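Gripper build, week 4 in the shared workshop. I'm calling it Lirkon for now. Screws came from Orkero, pack of 300, so there are spares.

Both finger mounts are in. The left one was binding at full close - fixed by backing the pivot screw off a quarter turn.

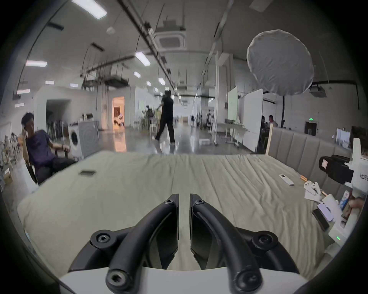

Lirkon over the bed, fingers slightly apart.

Small stuff on a wrinkled sheet is harder than on a table. The fabric moves with the fingers. The phone is the worst because it's flat. The remote is easier if you come in across it.

Logged 172 grabs so far. I want 265 before I change the finger shape again.

Next up is a softer pad for the tips. Files go up in November.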